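Zerngate returns workshop, notebook
8th October

Entry concerns the change in duties following installation of the Etitz sorting cell, and the manual work that remains.

The cell has now taken over the regular parcels in full. It handles almost 3000 items per shift where the old line was rated for 1000. Jams are logged by the cell itself and no longer need to be written up by hand. The paper jam sheets may be removed from the clipboard at bay 2.

Staffing. The three sorting posts on the late shift have been reassigned. One is now attending the cell and two have moved to the mixed goods bench. No post has been lost. It should be recorded, however, that colleagues at the bench report longer periods of close work and less walking than before. The rotation agreed with Okonkwo in July assumed a change of station every two hours. This has not been kept. Proposed: return to the two-hour change from the next roster and note any departure from it in this book.

Training. Attendance at the cell requires the Conenley safety module. Bench staff who have not completed it may not clear the infeed, even when asked to do so by the attendant. This was misunderstood on the early shift and has been explained again.

Noise at the bench is lower. Conversation is possible without raising the voice, and several colleagues have mentioned this as the main improvement.
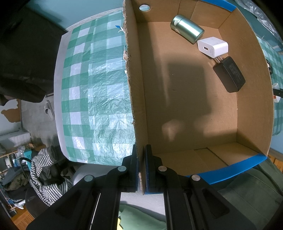

Mixed goods remain outside the scope of the cell, and the bench procedure should be rewritten on that basis. The current text dates from the old line and speaks only of sealed parcels. Open cartons need their own section. A wall with a ragged top edge, where the layers of the cardboard are exposed, is to be held with the padded fingers on both sides of the board. Contents are to be entered singly: a canister lying on its side, a USB wall charger and a black power adapter make three lines on the sheet, even if they share one carton. Chargers and adapters go to electrical check.

Open points: revised roster, draft of the open carton section, second copy of the Conenley module for the bench. Etitz to confirm whether the cell can print the jam log at shift end.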